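4.2 Meal benefits and the decision to stay

The survey asked employees at both companies to rate 11 benefits by how much each one mattered to them when they last thought about leaving. Health coverage and schedule notice came first and second at Sumis and at Mellitz, as they do in most work of this kind. The subsidized lunch came in well below them. Taken alone, that ranking would suggest a minor perk, and this is how managers at both companies described it before the survey went out.

The exit interviews give a different picture. We coded 140 interviews with people who had left in the study period, using the scheme in Section 3.3. Lunch was never named as the main reason for leaving. It did come up often in answers to the open question about what a normal day had been like, and it came up in connection with two things: who the person ate with, and whether the break was long enough to eat at all. Former employees on the late shift at the Clulness site raised the second point most. Their break started after the kitchen had stopped hot service, so the subsidy was worth less to them than to day staff on the same pay grade. Several had not known, until they moved shifts, that this would be the case.

We therefore split the survey sample by shift. Of the 2,000 questionnaires sent out, 1,501 came back complete enough to use. Day and late shift employees rated the subsidy differently, and the gap stayed when we controlled for age, tenure and pay grade. It shrank when we added a variable for having a regular lunch group, which we defined as eating with the same two or more coworkers on most working days. Employees who had such a group were less likely to say they had looked for another job in the past six months. This was true on both shifts, although fewer late shift employees had a group to begin with.

The direction of this effect is uncertain. A person who plans to stay may put more effort into lunch company, and a person who is already looking may drop out of it. Our data were collected at one point for each respondent and can't separate the two. The interviews offer some help, in that people tended to place the loss of a lunch group before the start of a job search when they told the story in order, but memory is a weak guide to sequence.

Figure 4. Serving tray on a tabletop, two views. 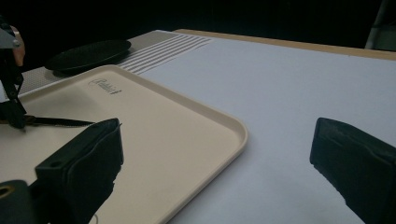
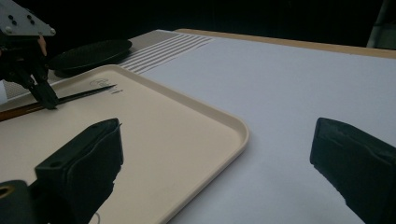
Barbara Marciniak, commenting on a draft of this section, objected that the lunch group variable may only be standing in for team stability. On her reading, people eat with their own team, and a team that hasn't lost members will have a steady table. If that is so, the subsidy has little to do with it, and a company would get the same result by leaving teams alone.

We checked this as far as the data allow. Team turnover in the previous year was available for Mellitz but not for Sumis, where teams were redrawn in August and the old rosters were not kept. In the Mellitz sample, adding team turnover to the model reduced the lunch group coefficient but did not remove it. We also looked at the 127 respondents who said their regular group was made up mostly of people from other teams. Their answers on job search were close to those of respondents who ate with their own team. The subgroup is small, and we would not put much weight on it, but it does not support the view that the table is simply the team in another room.

Marciniak's point does affect how the subsidy itself should be read. The price of the meal mattered most to employees in the lowest two pay grades, and for them it was mentioned as money. In the higher grades the price was hardly mentioned. What these respondents talked about was having a fixed place and time, and some said they would pay full price for it. A company that measures its meal benefit only by the amount spent per employee will miss this second use, and so will a survey that asks for a rating of the subsidy and nothing else. Our own ranking item has that fault.

One further limit should be noted. Employees who work off site more than two days a week were left out of the shift analysis, as they had no assigned break. At Sumis this group included most of the sales staff. Their turnover was higher than that of any other department, and we have no comparable measure of whom they ate with or whether they ate with anyone. Section 4.3 takes up their case using the schedule notice data, which were recorded for all employees at both companies.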